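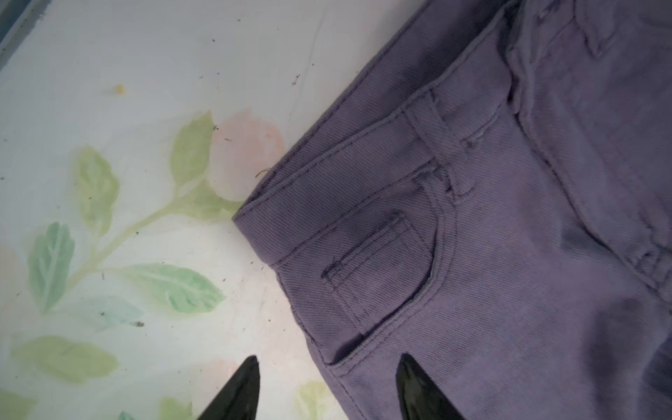 **Slide 1. Good morning**

Wait for the coffee queue to sit down. Title is "What the Gripper Was Sure Of". Say Bellness is the folding cell at our Endale site, and that it is still employed there.

**Slide 2. The job**

- Pick up trousers, fold trousers, put trousers on the pile. My aunt does it while watching the cricket.
- The fingers go in low, near a pocket or a hem, and pinch. Belt loops and coin pockets are a nuisance: lots of little edges, all of which look like a good place to grab.
- Patterned cloth underneath makes it worse. To the vision software, a painted leaf has an edge too.

**Slide 3. The fault**

Slow down here, people lose the thread.

- Grip force is capped at 8 newtons. The cap lives in a settings file. The file was reset by an update in November and the cap went back to the factory value, 60.
- No alarm. The alarm threshold was in the same file. (Pause for groaning.)
- Bellness did 1582 folds at the wrong force before anyone was bothered. The logs called every one a success, as the trousers did end up folded.
- First clue was a pair with a neat dent beside the pocket. We blamed the iron.

**Slide 4. The safety bit**

- An operator reached in to free a snagged belt loop and got a pinched thumb. Bruise, one day off, a very fair email to management.
- The gate was open. The gate switch paused the arm and left the fingers powered. We had all signed the drawing that said so.

**Slide 5. What we changed**

1. Force cap is set in hardware now.
2. Opening the gate cuts power to the fingers. Yes, it drops the trousers.
3. Test squeeze on a gauge at every start, and again after 3000 folds.
4. Updates wait until the Condori cell has run them for a week. Condori has not thanked us.

**Questions**

If asked about lint: yes, it gets everywhere, and no, we haven't fixed it. If asked about Grostetier, that's a different fault and a longer talk.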